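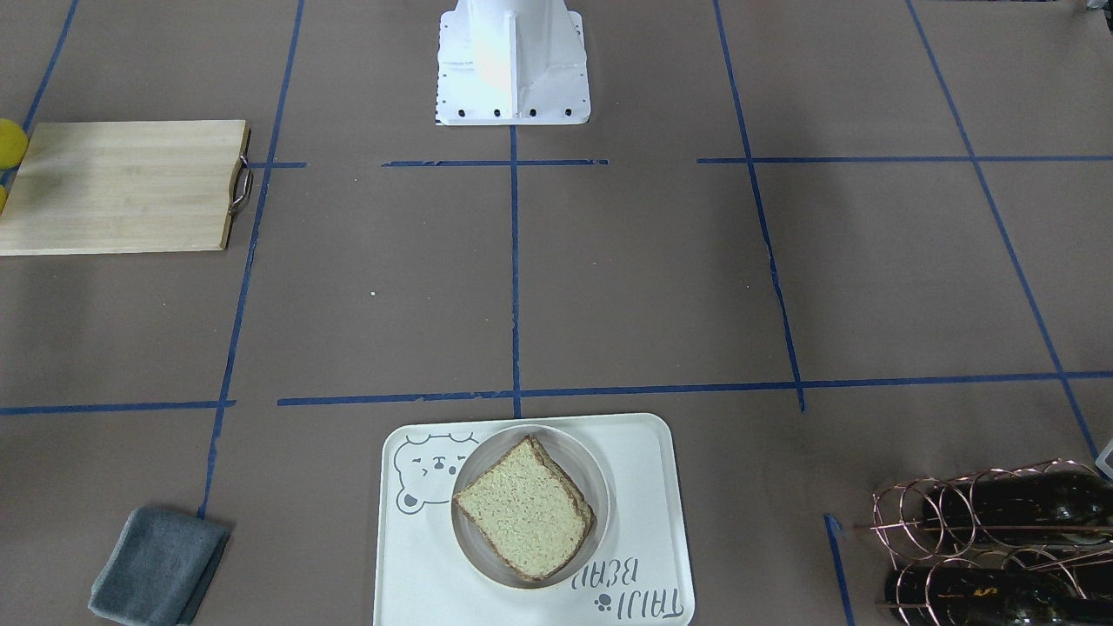
*Tape divides a paper-covered bench at Konmont, with household items set out below the robot base.*

The cheapest part of a robot cell is usually the first to be done badly. At Konmont, which tests small arms on household tasks, the bench rules run to 17 clauses, and the longest deals with masking out the work surface.

The clause asks for plain paper, fixed flat, and tape in a colour that stands out against it. Blue painter's tape on brown kraft meets it. The lines don't have to be square. They have to stay put for the whole run, and any strip that lifts is replaced before the next trial is logged.

Siliņa, the consultancy that drafted the rules, had first called for ruled lines and equal cells. Grostitz objected. Its technicians had reviewed 610 trial records and found that uneven cells caused no trouble so long as each one was labelled in the log. The requirement was dropped in September.

Objects get their own section. Glass is permitted if it rests on a tray or other stable base. Bottles must lie in a rack or stand inside a marked cell. Food is allowed, bread included, but it is thrown out at the end of the day and the paper is checked for crumbs. Cloths are folded the same way each time.

The bolts on the mounting flange are checked at the start of each shift, and the check is initialled. Drevham, which adopted the rules last, also records the torque setting. The other labs are still deciding whether to follow.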